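Community Help > Hobby and Bench Robots > Setup and Care

Gripper fingers don't meet evenly anymore, and the arm lands beside the cup

Posted by Durnley_Bench in October

Hello everyone, and thank you in advance for reading, because I know I tend to go on a bit. I have a small white tabletop arm with the black two-finger gripper, and I've been using it for a simple pick and place job at home: reach into a little wooden stand, close on a plastic cup, lift it out, set it down on the other side. I built the program up slowly over the summer and I was really very happy with it.

Last month I took the fingers off to clean them and put them back on, and things haven't been right since. When I send the close command the fingers come almost together and stop. There is a thin gap left between them, and the closing number on the screen says 8 when it used to say 2. I haven't changed anything in the program, I promise!
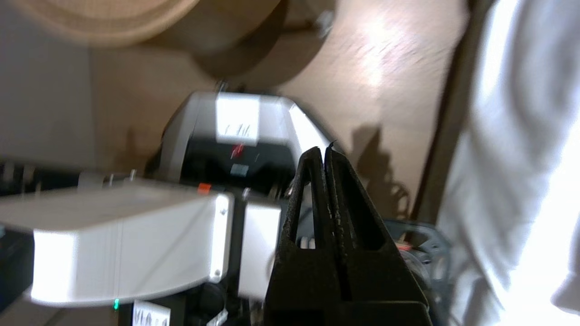 The second trouble, and I don't know if it's the same trouble, is that the arm now comes in a little to one side of the cup. It isn't far off, but one finger gets there well ahead of the other and pushes the cup over before the second one touches it. I've tried tightening everything I could reach. I also tried teaching the pick point over again, which helped for an evening, and then when I turned it all on the next morning it was off again.

So do I need new fingers, or is there something I should have done after putting the old ones back? The booklet only covers taking them off. I'd also love to know how often people clean theirs, as I may have been overdoing it.

Ukatach
Helpful to 18 readers

Hi Durnley, and welcome. Please don't buy fingers yet! I did exactly that my first year and ended up with a drawer full of perfectly good ones.

You have two things going on, I think, and it's best to take them in order, because the second one can't be fixed until the first one is.

Start with the fingers. Any time they come off, the gripper has to be told again where "closed" is. On most of these small arms the closed position is saved as a motor reading, and if a finger goes back on one tooth over, or just isn't pushed all the way home, the saved number no longer matches what the fingers are really doing. Turn the power off, open the fingers gently by hand, and take the screws out of both of them. Wipe the flat faces where they seat (I use a dry cotton cloth, nothing wet) and look for lint or a crumb of old tape. A tiny speck down at the base makes a surprising difference up at the tips. Then put both fingers back and start all the screws loosely before you tighten any of them. Go back and forth between the two sides a little at a time. I used to do one finger completely and then the other, and I never once got them level that way.

Now turn it on and run the gripper calibration from the settings page, with nothing between the fingers. Let it close by itself. Don't help it with your hand, however tempting that is. Write down the number it gives you and stick it on a piece of tape near the arm. You might not get back to 2 exactly, and that's fine so long as it comes up the same every time you close it.

Only after that, look at the approach. Jog the arm slowly to a spot just short of the cup, with the fingers spread wide, and stop there. You want the cup sitting midway between the two tips, checked from straight above and then again from the side. 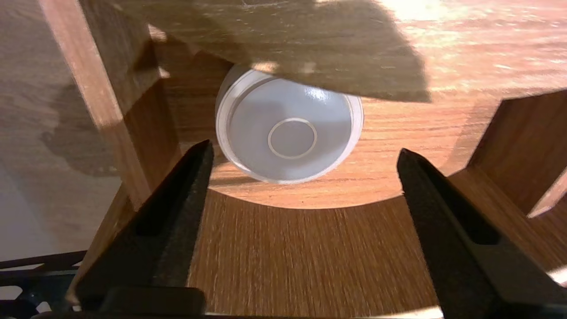

Fingers open, stopped short of the cup and ready for a centering check.

If the cup is nearer one finger, turn the base joint a hair and look again. Try not to fix it at the wrist, as I did for months, because then the fingers come in twisted and you've only traded one problem for another. When you like what you see, save that spot as its own point, and teach the pick point from there by going forward in a straight line.

As for being off again the next morning, that sounds to me like the arm not being homed from the same pose each time. Park it in the same resting position before you turn it off, and home it when you turn it back on. Check the clamp or the screws that hold the base down, too. Mine had worked itself loose over a long winter and I blamed the software for all of it.

Cleaning: I wipe the tips when they look dusty and I leave the screws alone unless something is wrong.

Flista

mine did this. it was the base clamp. also check that your cable isn't pulling on the wrist when it turns, give it more slack

Szénási
Helpful to 8 readers

I agree with nearly everything Ukatach wrote, and would only add a word about the stand. If the cup can slide at all in the place where it rests, you could have the arm perfect and still see one finger touch first. I put a strip of masking tape on the wood and drew a pencil line for where the edge of the cup goes, and another on the table for the stand itself. It's not pretty, but I haven't had to reteach that point in a long while.

One small disagreement: I'd run the gripper calibration twice. On my arm the first pass after a reassembly always reads a little high and the second one settles. If the two readings are far apart, a screw is still loose somewhere, so go around them again before you touch any of your saved points. And do save a copy of the old program first, under another name, so that you can go back to it if the afternoon goes badly.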